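Water Hardness and the Shared Boilers at Skindwood

Jan 28, 2023

Members have asked why the descaling schedule for the Skindwood units changed this winter, and why the Hirolham units stayed on the old one. The short answer is that the two buildings no longer receive the same water. The longer answer follows, with the settings each tenant should now be using.

Until last fall both buildings were fed from the same main. The supplier then moved Skindwood to a blend that includes well water. Hardness at the Skindwood kitchen tap, measured with a drop-count titration kit, is now 9 grains per gallon. It had been low enough before the change that most tenants never saw scale in a kettle. Hirolham is still on surface water and its readings have not moved.

Hardness is a measure of dissolved calcium and magnesium. When hard water is heated, calcium carbonate comes out of solution and sticks to whatever is hottest. In a tank water heater that means the lower element or the tank floor. In a tankless unit it means the inside of the heat exchanger, where the passages are narrow and a thin layer matters a great deal. Scale conducts heat poorly. The burner runs longer to reach the same outlet temperature, the metal behind the scale gets hotter than it was designed to, and the unit eventually throws a flow or overheat code.

The Skindwood building has Matos tankless heaters on the upper floor and one storage tank on the ground floor. The upper floor heaters should be flushed every six months under the new water. The previous interval was two years. The storage tank needs its drain valve opened once a quarter until the water runs clear, and the anode rod should be checked at the same time as the February inspection.

Flushing a tankless heater takes under two hours, most of it waiting. Turn off the gas or the breaker first. Close the cold inlet and the hot outlet at the service valves, then open the small purge ports slowly to release pressure. Connect one hose from a circulation pump to the cold side port and a second hose from the hot side port back to a bucket. Fill the bucket with plain white vinegar to cover the pump, open both ports fully and run the pump for 45 minutes. Drain the vinegar, then run clean water through the exchanger for five minutes before closing the ports. Clean the inlet screen before the unit goes back into service. It unscrews by hand on all the heaters in the building.

Do not use stronger acid to save time. Sulfamic acid descalers work faster, but they attack some gasket materials and the heater manual excludes them. Vinegar left standing in the exchanger overnight is no improvement either. The pump has to be moving for fresh acid to reach the scale.

Several tenants asked about softening the whole supply. We priced a Tidex ion exchange softener sized for the building. It would bring the water down to near zero hardness and would need 34 bags of salt a year at present consumption. It also needs a floor drain for the regeneration cycle, and the mechanical room has none. The estimate for adding one was higher than the price of the softener. For now the item is on hold, and it will be looked at again when the ground floor plumbing is opened for the valve replacement.

Magnetic and electronic conditioners were also suggested. We found no test data for them that used our range of hardness and flow, and they are not being considered.

Small appliances need attention too. Coffee makers, kettles and humidifiers in Skindwood should be descaled monthly. Citric acid is the cheaper choice: one tablespoon per quart of warm water, left for 20 minutes and rinsed twice. For steam humidifiers, use distilled water if the manual calls for it, and replace the cartridge at the interval printed on it. Dishwashers with a hardness setting should be moved to the range that includes the figure given above. The menu position varies by model.

Water temperature affects how quickly scale forms. Outlet settings on the upper floor heaters have been left at 120 degrees. Please do not raise them at the wall controller. The storage tank stays at its current setting, with the mixing valve downstream.

The circulation pump, both hoses and the bucket are kept on the lower shelf in the mechanical room. Sign the sheet when you take them, and rinse the pump with clean water before it goes back. The titration kit is in the same place. Reagent is good for one year after opening, and the current bottle has the opening date on the label.
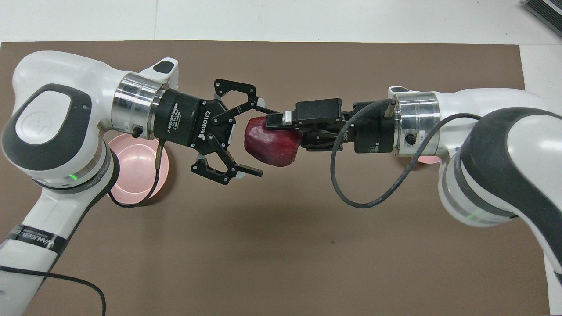

Readings from the second Skindwood tap, on the upper floor, will be posted on the mechanical room door in February along with the flush dates for each unit.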